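How to Paint a Room in Two Dark Colours (and Love It)

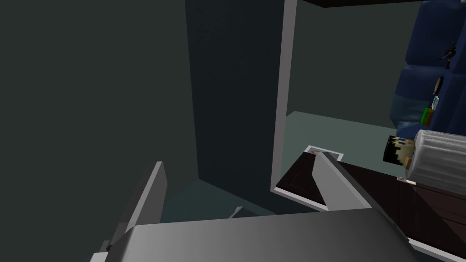 Dark paint is the most fun you can have with a roller, and I will happily talk anyone into it! I've done our hallway, the study and most recently the long back room at our place in Pelano, and I'm already eyeing off the laundry. The trick with two darks is to pick colours that are close in depth but different in temperature, so that each one makes the other look more like itself. A dark grey-green wall with a dark slate-blue pillar near it is a lovely pairing, and you can see how the blue reads as bluer with all that green grey to the left of it. Notice too that the wall is completely plain while the pillar has a faint speckle, and that the pillar goes a touch lighter low down, where it meets the floor. Dark colours shift like that over the height of a wall, which is why a little sample card held at eye level tells you so little.

What you'll need

Your two colours in a flat or low-sheen finish
Tinted undercoat (ask for grey, more on this below)
Sugar soap, a bucket and a couple of sponges
Filler and a filling knife
Sandpaper, medium and fine
A good angled brush for cutting in
A roller with a medium nap sleeve, one sleeve per colour
Painter's tape and drop sheets
A bright lamp you can move about

Buy the good brush. I used a bargain one on the study and spent the evening picking bristles out of a very expensive charcoal.

Test big, and test low

Paint your samples on large sheets of card, at least the size of a tea tray, and leave a white border off them. White next to a dark colour makes it look almost black and you'll scare yourself into something paler. Tape one sheet up high, one just above the skirting and one in the darkest corner, then live with them. Look at breakfast, look at 6 in the evening with the lamps on, look when you come in from a sunny yard and your eyes haven't caught up.

My friend Kinga Antal, who talked me into green in the first place, moves her sheets around the room every time she walks past. I thought that was excessive until I watched a green I adored turn to mud beside the window.

When you're testing two colours, always put the sheets so they overlap. You are choosing a pair!

Get the walls properly clean and flat

This is the dull bit, so put some music on. Dark paint shows every bump, especially where light rakes along the wall from a window. Wash everything with sugar soap, rinse, and let it dry overnight. Then turn off the ceiling light and hold your lamp flat against the wall so the beam skims across it. Circle every dent and ridge in pencil, fill, sand, and do the lamp again. You'll find more. Fill those too.

Wipe the dust off with a barely damp cloth and don't skip the top of the skirting, where it all settles and waits for your wet brush.

Undercoat in grey

White undercoat under a dark topcoat means you'll be chasing pale patches for days. A mid grey covers far better, and most paint counters will tint it for you if you bring your colour codes. I've had good results with the Nemton undercoat, which goes on thick and sands beautifully, but use whatever your shop can tint.

Paint the lighter of the two darks first

Start with whichever colour is going on the biggest area, unless it's clearly the darker one. Cut in along the ceiling and down the corners, then roll while the cut-in edge is still wet. Work in strips from top to bottom, and finish each strip with one long, light stroke in the same direction. Keep moving. If the phone rings, let it ring.

Resist the urge to go back over a spot that has started to dry! It will look patchy and awful at this stage and you'll be sure you have ruined the room. Go and have a cup of tea. Flat dark paint always looks dreadful halfway through.

Leave it for the full time on the tin before the next coat. Plan on 2 coats, with a third in your back pocket if the colour is a deep blue or green, since those can be quite see-through.

Where the colours meet

The best place to change colour is an inside corner. The next best is an outside corner, like the edge of a pillar or a chimney breast, and here you want tape. Let the first colour cure for a few days, run your tape right on the edge, then seal it by brushing a thin line of the first colour over the tape. Once that's dry, paint your second colour. Peel the tape back on itself slowly while the last coat is still a bit tacky. It's such a satisfying moment, I make everyone come and watch.

On a pillar, do opposite faces first and then the remaining pair, and check each edge for drips before you move along. Drips love an edge.

Small fixes

Shiny marks where something has brushed past: a soft damp cloth, very gently. Rubbing hard makes them shinier.

Lap marks: another whole coat, corner to corner. Dabbing never works.

Scuffs down low: keep a jam jar of each colour, labelled, and touch up with a small foam roller so the texture matches.

What it cost me

The back room came to just under $300 for paint and undercoat, and up to $40 more for tape, filler and a new sleeve. I already had the brush and the lamp. Eduard Trnka at our local paint shop also mixed me a sample pot of a plum so dark it's nearly brown, and I've got it on a card beside the laundry door right now, overlapping the green.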